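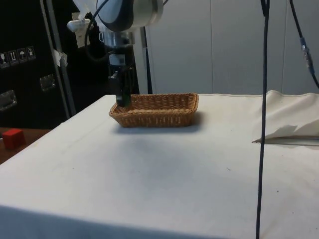 Re: [hastine-dev] planner gives up near container walls

Yaroslav, quick one before I run out the door - same thing on our cell. Fingers go down into the left end of the wicker basket and the planner decides start state is in collision. Refuses to plan the retreat.

Nadiia Dmytriv wrote earlier in January:
> Is anyone else getting "start state invalid" after the descend step?
> Only with open containers. Flat parts on the cloth are fine.
> I tried 10 mm padding and then 2, no diffrence.

Not padding, I think. The basket goes into the planning world as one convex hull, so the inside is solid as far as the checker cares. Fingers inside = collision. Look at make_hull() in the Clollau bridge, it gets called for everything that isn't a plane.

What I did:
- switched containers to the voxel map, left the hull for the rest
- allowed finger/container contact only during descend and retreat, off again after
- raised the retreat timeout to 24 s, probably too much

Retreat plans now. Weave makes the rim noisy in the depth cloud tho, and a crumpled bit of the table cloth on the right still comes in as an obstacle. Haven't touched that. Plane fit tolerance maybe?

Patch is on my branch, basket-voxel, 2 commits. The second one is ugly, please dont merge it yet. Can someone with the Kundent build try it? I only have Badawi here.

Back online after 2.

Nadiia - can you send me your allowed-contact list?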